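Notebook, Pondau movable bridge, control and drive tests
9/26/26
Written by Roos De Smet. Present: Teun Cuypers (hydraulics), Funmilayo Isah (controls), me. Nathalie Vandenberghe by phone for the road closure.

Closure started on time. The barriers were down and the last truck was off the span before Teun gave the word. Nathalie asked us again to keep each opening short, as the detour by Pritirau is long and the buses do not like it.

First opening was without load on the wind brake. Motor current normal on both sides. The east lock pin was slow to come out, the same as last time. I wrote down 11 seconds, the west pin needed much less. Teun thinks it is the grease. I think it is the alignment, but I did not measure it yet, so this is only my opinion.

Second opening with the new limit switch from Odico in the circuit. Funmilayo had set the slowdown point at 94 percent of travel. The span slowed down correctly going up. Going down it slowed too early and crept for a long time before it was seated. She found the down direction still uses the old table in the controller. Changed, saved, saved also on the second laptop.

Counter on the drive cabinet shows 1,714 openings. Please use this number in the maintenance sheet, the one in the sheet is older.
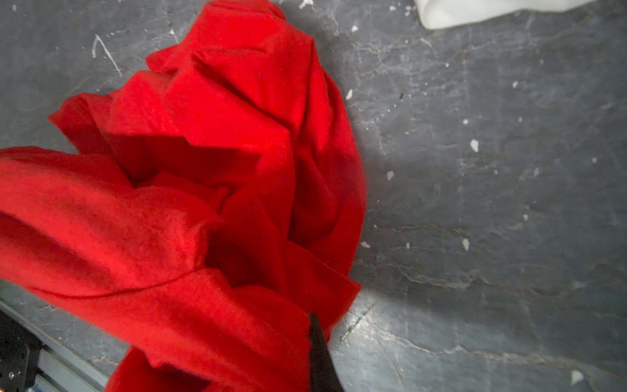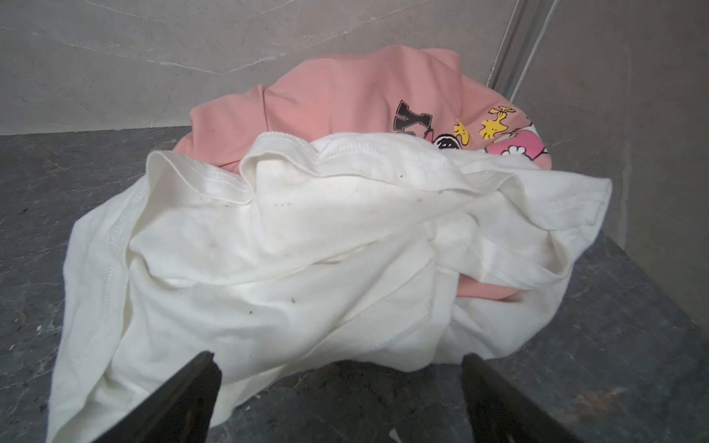
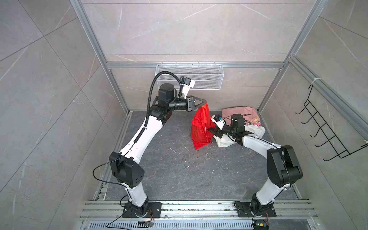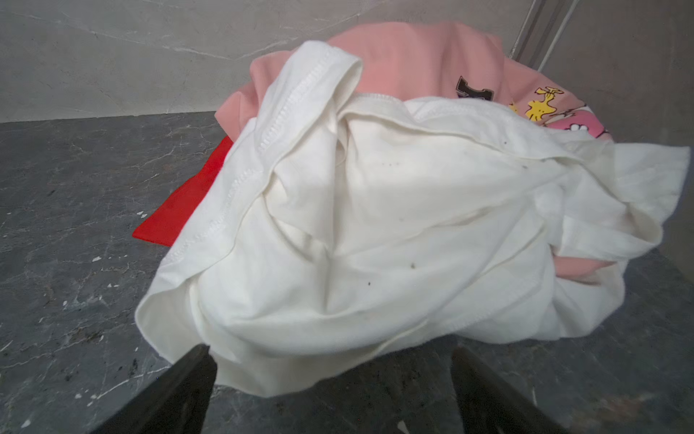 Third opening was the one for the backup generator. It started at the first try and took the load after the changeover, but the voltage dropped when both pumps started together. It came back by itself. We measured at the 400 volt side, and Teun has the printout in the folder. For the next test we will start the pumps one after the other, with a small delay, and Funmilayo will put it in the program. While we waited for the generator to cool down I wiped the terminal box of the east pump, and my rag came out with small dark spots on it, like the ones on the white shirt lying over the pink one. It is probably carbon dust from the old brushes. I put the rag in a bag for Armelle Rey, she can look at it with the magnifier. The seal of this box is hard and should be replaced anyway.

After the generator we made one more complete cycle in normal mode, with barriers, lights and bell. Bell on the south side is weak. The lights are good. The span seated well and both pins went in, the east one slow again.

Road given back to traffic after Nathalie had confirmed with the police. No complaints that I know of, except one cyclist who wanted to pass between two tests and was not happy with my answer.

To do:
Measure alignment of the east lock pin, with the span closed and no traffic (me, Teun).
Ask Boersma for the seal and for two spare ones.
Pump start delay in the program, then test it first in the workshop (Funmilayo).
Bell south side, check the cable before we order a new bell.
Remove the old down table from the controller backup, so it does not come back with the next restore.

The small door of the east machine room does not close well when the span is open. You must lift it a little and push. Key is back in the cabinet in Pondau.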